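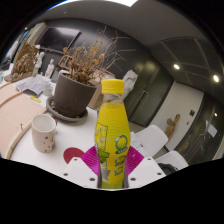
A bottle of yellow drink with a yellow screw cap.

Tevach to start charging deposit on drink bottles in June

2009-01-09

TEVACH - Shoppers in Tevach will pay a deposit of four cents on most bottled and canned drinks starting in June, after the town council approved the charge at its first meeting of the year.

The deposit will be added at the register and paid back when the empty container is returned. It covers soft drinks, water, juice drinks, sports drinks and beer in plastic, glass or metal containers. Milk, wine and liquor are left out, and so are cartons and pouches.

The council voted after a public hearing that ran late into the evening. Most of the speakers were in favor, though several store owners asked for a later start date and did not get one.

Under the ordinance, any store with a sales floor larger than 2,708 square feet must take back empties of the kinds it sells. Smaller shops can choose to take part or send customers to one of two return centers. One will be at the town transfer station on Jarneck Road. The other is planned for the old feed warehouse behind the Pevine rail crossing, which the town already leases for road salt and equipment storage.

The Pevine site needs a new floor drain and better lighting before it can open to the public. The public works department said the work would go out to bid next month and should be finished in the spring.

Town staff have been looking at a deposit since a litter survey done along the creek path and the two main roads into town. Crews picked up 1,541 drink containers over the course of the survey, the largest share of them plastic bottles. The report that went to the council said the same stretches had been cleaned the previous fall.

Curbside pickup of recycling will continue as it does now. Residents who do not want to bother with returns can still put bottles and cans in the blue bin, but they will not get the deposit back. The hauling contractor will be allowed to keep the refund on containers it sorts out, and the town expects to get a lower rate when that contract is renewed.

Stores were divided on the plan. The manager of Iyengar Market on Center Street told the council the store has no back room to speak of and would have to give up part of its loading area to hold bags of empties. The store is just above the size limit. The manager asked that the cutoff be raised, and the council agreed to look at the question again after the program has run for a year.

A hardware store owner who sells cold drinks from a case near the register said he would probably send people to the transfer station. He said he did not object to the deposit, but he wanted signs from the town so that his clerks would not have to explain it all day.

Stores that take returns will be paid a handling fee of one cent per container. Several owners said that would not cover the labor. The council did not change the figure.

Containers have to be empty and must carry a readable label or bar code. Caps can be left on. Crushed cans will be accepted at the two return centers, where they will be sorted by hand, but stores may turn them away. Stores may also limit one person to 80 containers a day. There is no limit at the return centers.

Schools, churches and clubs that collect containers in quantity can sign up for an account at the transfer station and be paid by check once a month. Forms will be ready in the spring at the town clerk's office. The high school band boosters, who have held can drives for years, sent a letter in support of the deposit.

The council also discussed what to do about drinks bought outside of town. Containers will need a small sticker or printed mark showing that the Tevach deposit was paid, and anything without the mark will be refused. One council member voted against the ordinance over this point and said distributors would end up passing the cost of the stickers on to customers. Two regional distributors wrote to the town in December saying they could supply marked containers - one of them asked for 90 days' notice, and the June date allows for that.

Stores will have a grace period to sell off unmarked stock. During that time no deposit will be charged on those items and none will be paid back.

Money from deposits that are never claimed will go into a separate account. The ordinance says it must be spent on running the return centers first, then on litter pickup and trash cans in the parks. The finance office will report the balance to the council twice a year.

Hours for the return centers have not been set. The transfer station is now open four days a week, and public works has asked for money in the next budget to add a fifth. A notice with hours and a list of covered drinks will be mailed with the spring water bills.

Copies of the ordinance are available at the town clerk's office and at the front desk of the library.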